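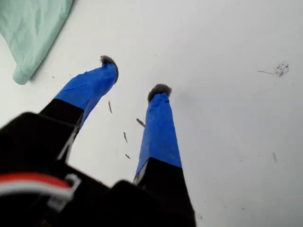
Appel à participants — étude sur le sommeil en travail posté

Meireles recrute 73 salariés de nuit pour son site de Kusby. Durée : deux semaines. Actimètre au poignet, agenda de sommeil quotidien. Indemnité : 147 euros, versée en octobre.

Tenue de nuit : t-shirt à manches courtes, en maille souple.

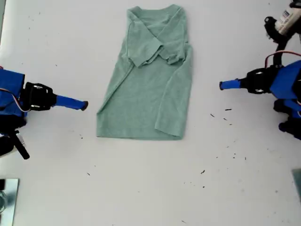 Selon une participante de la session précédente, l'agenda se remplit en deux minutes au réveil.

Candidatures jusqu'au 19 juillet 2020.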